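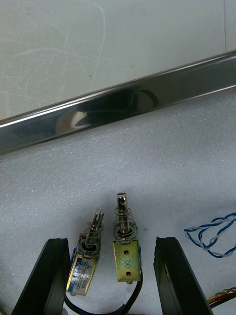

Does a small repair bench need to sort its salvaged parts before testing them?

Sort only as far as you need to find a thing again, then test, then sort properly. Anything finer than that, done before you know what works, is time spent filing junk.

I know this is not the advice going around. The bench-tidying article that several of you forwarded to me in January says the opposite, with charts. It wants every solenoid, every board and every scrap of wire in its own labeled pocket before a meter comes out of the drawer. I read it twice. I still think it was written by someone who likes pockets.

So I-seul Choo and I spent part of the winter on the backlog at the Gil Street shop, doing it her way for half the shelves and my way for the other half. She is a believer in sorting first. I am a believer in not believing things until the shelf is cleared. What follows is what we found, and I'd ask you to keep in mind that two people and one backlog prove very little.

The backlog first. When the Flendgate depot closed its parts room we took what they had, and what they had was 600 pieces by their own packing list. We logged 575. The missing 25 may be in somebody's coat, or the list may have been wrong from the start, and my money is on the list. Flendgate's paperwork had a door closer down as a "misc. motor," so I'm not going to lose sleep over it.

Solenoids were the first argument. The little push-pull kind look alike until you set two of them side by side, and then they don't look alike at all. Frame finish differs, mounting holes differ, one has a spring and the next one came to us without. I-seul's plan was to group them by frame. Mine was to put voltage on every one of them and see which ones pulled. Grouping by frame took her most of a morning and gave us some very handsome rows. Then we tested the rows, and there were duds in every one of them. The frame told us how a solenoid would bolt down and nothing whatever about whether it would move.

To be fair to her (she will read this), the mounting holes did matter later. When a member came in needing a replacement for a cabinet latch, she walked straight to the right row, and I would have been digging. I'll give her that one. I won't give her the morning.

A few notes on solenoids for anyone with a coffee can of them at home:

Measure the coil before you power it. An open coil saves you the trouble of the next step.

Don't trust a printed label you can't read without squinting. If the voltage isn't plain, start low.

Push the plunger by hand and feel for grit. A sticky one may only want cleaning, but don't oil it. Oil collects dust and you'll be back in a month.

Keep the spring with its plunger. Loose springs end up in a jar and the jar ends up on a shelf and that is the last of it.

Now to the trays. We'd been given a stack of shallow steel ones, and there was a good deal of excitement about how easy they are to wipe down. They are easy to wipe down. They're also metal, and a circuit board with solder points on its underside has no business sitting on bare metal if there's any chance that it still holds a charge or that someone is going to hook up power "just for a second."
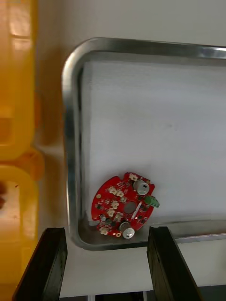 Electrolytic capacitors are the usual reason I fuss. On a board that's been on a shelf for years they are most likely flat, and I check them anyway. It takes a moment with a meter. Wolfram Nolte thinks I'm an old woman about this, and Wolfram also has a small black mark on his good screwdriver that he doesn't like to discuss.

My other complaint about shallow trays is how they get used. A tray with one board in it is a work area. A tray with nine things in it is a drawer without a front. We tried a rule of one job per tray for the second half of the backlog and it held up for longer than I expected, right up until we ran out of trays.

If you do want to use one for boards, line it. An antistatic mat cut to fit is the proper answer. Plenty of people will tell you a sheet of ordinary foam is just as good, and for sensitive parts it isn't - plain packing foam can build up static, and the fact that it's soft has nothing to do with it. Cardboard is better than you'd think for short stays.

The boards themselves were the second argument, and here I have to report that I lost ground. I wanted to treat them like the solenoids: test, then sort. But a board isn't a solenoid. You can't put a battery on a strange board and see if it moves. You need to know what it was for, where the power goes in, and what it expects on all those connectors, and for most of ours we had no idea. The screw terminal is the obvious place to start when a board has one, since that's often where supply comes in. Often. We had one where I'd have sworn to it and it turned out to be a relay output, and I-seul was gracious about that for nearly an hour.

So for boards we did it her way. Same shape together, same color together, connectors compared one against the next. Once the matching ones were in one pile she could set a suspect beside its twin and look for the difference: a swollen capacitor, a cracked terminal, a header with a bent pin. That's a real method and it found real faults. Of the 140 boards in the lot, 96 went back on the shelf as worth keeping. I'd have guessed half that.

Whether "worth keeping" means "working" is another question, and I asked it more than once. It means nothing visibly wrong and nothing alarming on the meter. People hear a number like 96 and picture 96 good boards. Picture 96 boards that haven't failed yet.

The last thing the article was keen on was color-coded bins, and Dramudow, the supply house out by the rail yard, was happy to sell us some. Yellow for keep, they suggested, and other colors for other things. I have no strong feelings about yellow.
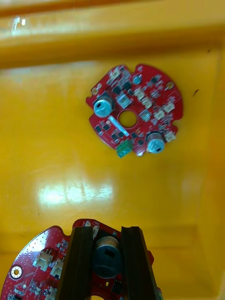

A deep bin is fine for cable, power bricks, and anything you could drop on your foot without harm to it. For bare boards it's a poor choice unless there's one layer and that layer stays put. Connectors are what suffer. The little plastic headers stand up higher than the chips around them, so when a second board goes in on top, the headers take the weight, and when somebody rummages, they take the scraping too. We pulled several bent ones from the bottom of the old Flendgate crates and I'd bet every one of them left the depot's bench straight.

What we settled on for now is dull. Boards go upright in a rack with a card between each. Solenoids stay in I-seul's rows, with a dot of paint on the ones that pulled. Bins are for moving things from one end of the room to the other, and they get emptied the same day. The paint dots were my idea and I'm told they're ugly.

As for labels, we looked at the Illell system that prints a code for every part, and passed. It would have meant a code for each of 575 pieces, many of which we were about to throw out. If the shelf stays at its present size I may think again. I've said that before about other things.

The rack still has room at the left end. If you have round boards of the sort with a hole through the middle, bring them in and we'll compare them against ours. Please don't bring them in a cookie tin. And if you borrowed the long-nose pliers with the blue grips, I-seul would like them back before the next open bench.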